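Betreff: Re: [werkstattliste] Tag der offenen Tür in Sivby, wer war da?
Von: Emilian Rusu
An: werkstattliste
Datum: Dienstag, 8. Oktober 2019

Costel Lungu schrieb:

> Liebe Liste,
>
> ich konnte am Samstag leider nicht nach Sivby, weil bei uns der
> Kompressor gestreikt hat. War jemand von euch beim Greifer-Tag von
> Agbeko? Mich würde vor allem interessieren:
>
> - Haben sie die Handgreifer wirklich in fremde Hände gegeben oder
> wieder nur den Film gezeigt wie letztes Jahr?
> - Taugen die gedruckten Finger etwas?
> - Lohnt sich die Fahrt zum zweiten Termin im November?
>
> Ich überlege, für unsere Lehrwerkstatt zwei Stück anzufragen, will
> mich aber vorher nicht blamieren.
>
> Gruß
> Costel

Hallo Costel, hallo alle,

ja, ich war da, und zwar von der Begrüßung bis zum letzten Kaffee, der ungefähr so alt war wie die Begrüßung lang. Der Geschäftsführer hat eine gute halbe Stunde über die Zukunft der Arbeit gesprochen, während hinter ihm ein Arm der Reihe Cavport auf seinen Einsatz wartete. Als er dann durfte, hat er einen Becher von links nach rechts gestellt. Applaus. Danach hat er ihn wieder zurückgestellt, da war der Applaus schon verhaltener.

Laut Aushang am Eingang waren am Vormittag 71 Leute angemeldet. Parkplätze gab es 37. Wer die Differenz bilden möchte, findet sie auf der Wiese hinter der Spedition, mein Auto inklusive.

Zu deiner ersten Frage: Ja, man durfte. In der hinteren Halle standen Tische, und wer sich in die Liste eintrug, bekam einen Handgreifer mit Kamera in die Hand gedrückt und sollte Aufgaben vormachen, die der Arm später einmal lernen soll. Klötze stapeln, Schrauben in eine Schale legen, ein Tuch falten. Nach Angaben der Firma haben sie für die Klötze bisher 1325 brauchbare Vorführungen gesammelt, von insgesamt 1464. Über die übrigen hat man sich höflich ausgeschwiegen. Ich habe nach meinem Auftritt am Tuch eine Vermutung, woher solche Aufnahmen kommen.

Das Gerät selbst liegt besser in der Hand, als es aussieht. Man drückt den Hebel, die Finger gehen zusammen, man lässt los, sie gehen auf. Mein Neffe hatte das nach zehn Sekunden begriffen, ich nach einer Minute, der Herr von der Kreiszeitung hat lieber fotografiert.
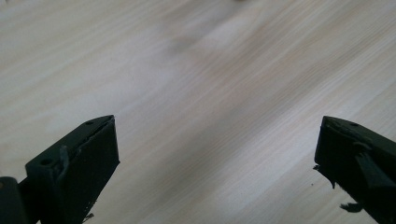 Die Finger sind der Punkt, an dem ich dir widersprechen muss, Costel, denn du hast hier im Frühjahr geschrieben, gedruckte Finger seien «für die Lehrwerkstatt unverwüstlich». Ich habe mir die Freiheit genommen, am Tisch genauer hinzusehen, als es dem Standpersonal lieb war. Der linke geht noch, wenn man nicht pingelig ist, aber beim rechten ist die Innenkante ausgefranst, und ein Streifen Material schält sich regelrecht ab. Die helle Holzplatte darunter hebt so etwas gnadenlos hervor, auf einer schwarzen Gummimatte wäre es vermutlich keinem aufgefallen. Ich habe gefragt, wie lange so ein Paar hält. Antwort: «Das kommt auf die Anwendung an.» Auf meine Nachfrage, welche Anwendung denn die schonende sei, wurde mir ein Kugelschreiber geschenkt.

Fairerweise: Finger sind Verschleißteile, und die Druckdaten soll man beim Kauf mitbekommen. Mit einem ordentlichen Drucker und etwas Geduld ist das also zu verschmerzen. Irholm hat am Nachbarstand gefräste Finger aus Aluminium gezeigt, sehr schön und sehr schwer. Nach fünf Minuten damit wusste ich wieder, wo mein Handgelenk sitzt. Den Preis wollte man mir schriftlich nachreichen, woraus ich meine Schlüsse gezogen habe.

Zur Lehrwerkstatt: Ich würde ein Gerät anfragen und nicht zwei, dazu drei oder vier Paar Ersatzfinger, und mir schriftlich geben lassen, aus welchem Material sie gedruckt werden. Frag auch nach der Auswertesoftware. Die lief in Sivby auf einem Rechner, den außer einem einzigen Kollegen niemand anfassen durfte, und der war ab zwölf in der Mittagspause.

Und der Novembertermin? Angekündigt ist dasselbe Programm plus eine Vorführung, bei der der Arm das Tuch selbst falten soll. Ich fahre hin, schon aus Neugier, ob er es schlechter kann als ich. Ab Bahnhof hätte ich zwei Plätze im Auto frei, Meldung bitte direkt an mich und nicht über die Liste, sonst haben wir wieder eine Woche lang Fahrplandiskussion.

Gummistiefel für die Wiese nicht vergessen.

Viele Grüße
Emilian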